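Kukudel Publishes First Results on Home Chores Done with Gripper Hardware

Company says sorting and packing at home is still a hard job for machines

Grorkance, 2026-03-07 — Kukudel, a developer of software for household robots, today published the first results of its home chores study. The study asks a simple question: can a machine already do the small jobs that people do at home every day? The answer of the company is careful. Some jobs are close, and many are not.

The work began in January in lived-in apartments, with the furniture and belongings of the residents left in their usual places. People carried out ordinary tasks with hand-held grippers, and the recordings are used to train the software. The first report covers 1,000 recordings of 20 chores, among them folding towels, loading a washing machine and packing food into boxes.
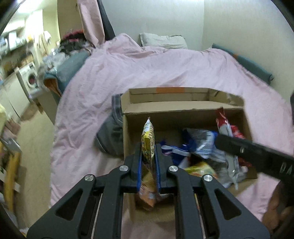

Packing was expected to be one of the easier chores, and it became one of the most instructive. "A cup has the same shape each time you take it. A bag of snacks does not," said Gebremedhin Tufa, head of research at Kukudel. The two blue-padded fingers can hold a crinkled yellow bag upright, but the lower part of the bag still hangs crumpled below them, and the software must learn to plan for this. A person corrects the grip without thinking. The present software often needs 3 attempts.

The hardware was supplied by Taşdemir, which makes the grippers and their finger pads. The same design of finger can be mounted on a robot arm, so the movements of a human operator can be transferred with few changes. Training and evaluation were done together with Boma, a company that runs packing lines for small online shops.

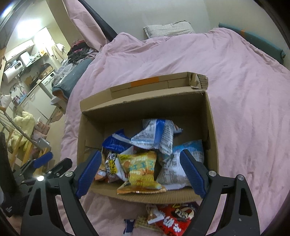 Boma joined the study to compare the home with the shop floor. On its lines the boxes arrive at a fixed height, on a flat and hard surface. At home a cardboard box may stand on a rumpled duvet, with snack packets lying loose in front of it and many others mixed inside, and there is little space for the fingers between the contents and the wall of the box. According to the report, this difference explains most of the failures of the software.

"Our customers ask when they can buy a robot that will tidy and pack for them. I prefer to tell them that it will take more time," said Fotis Tzavaras, operations manager at Boma. "For single items on a clean table we are satisfied. For a full box we still need a person."

Kukudel does not plan to sell a household product this year. The next part of the study will look at 2 further chores — hanging wet laundry and emptying shopping bags.

The report is available from the Kukudel press office on request.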